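**Skukel: tabletop roleplaying at Trindgate – progress report, second period**

To: Guðlaug Arnardóttir
From: Rasha Darwish

This covers the work since the interim note in March. The budget sheet is attached separately and I have only mentioned money where it affected what we did.

**Sessions**

The two weekly tables at Trindgate have both kept going. The early table starts at 4.30 and is mostly under-fourteens; the late one starts at 7 and is a mix of sixth formers and adults. Sajib Majumder runs the early table and Rachid Ouazzani the late one. We have had 79 people through the door since the project began, of whom 60 have come more than once. The target in the application was 50 returning players by the end of the year, so we are ahead on that.

The late table finished its first long campaign in May. It had been going since the autumn and four of the original six players were still in it at the end. They are now playing a shorter game set on a salt barge, using the second draft of our own rules.

**The Skukel rules**

The first draft came to 2 booklets, one for players and one for whoever is running the game. Testing showed three problems:

- Combat took too long with more than four players. A fight with river bandits lasted a whole evening.
- The dice pool was hard for younger players to add up. Sajib moved his table to a single twenty-sided die in April and we have kept that for everyone.
- Magic was either useless or ended the adventure. Rachid has rewritten this chapter twice and it still needs work, mainly the travelling spells.

The character sheet now fits on one side of A4. Mahmoud Sqalli redrew it with larger boxes after several players asked for more room for equipment.

We agreed to drop the chapter on running a whole kingdom. It was in the application as an optional extra, and the players who tried it went back to ordinary adventures after one session. The pages saved will go to a starter adventure, The Lamps of Plokirby, which has been played five times at both tables and needs only its maps.

**Printing**

El Fassi quoted for 500 copies of the combined booklet, stapled, with a colour cover and black and white inside. The price is within the budget line. They need final files by the end of July to deliver in September. I would like to order then, provided the magic chapter is settled.
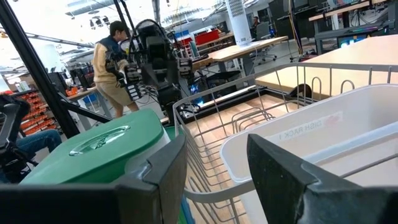

Delivery would be to Trindgate, where we have shelf space for the full run. Half the copies go to libraries and youth clubs on the list you approved, and the rest are for players and for new groups that want to start.

**Difficulties**

Finding people to run games remains the main one. Sajib and Rachid have missed very few sessions between them, but if either is ill the table doesn't meet. Two of the older players have each run a one-off evening, and one is willing to take a regular slot from September. The early table also has a waiting list, which we can't shorten until there is a third person running games.

**Next period**

- Finish the magic chapter and send it to both tables for testing
- Maps for The Lamps of Plokirby (Mahmoud)
- Files to El Fassi
- Start a third table if the September slot is confirmed

I would be grateful for a decision on moving the unspent travel money to printing – the amount is on the second tab of the budget sheet.

Rasha Darwish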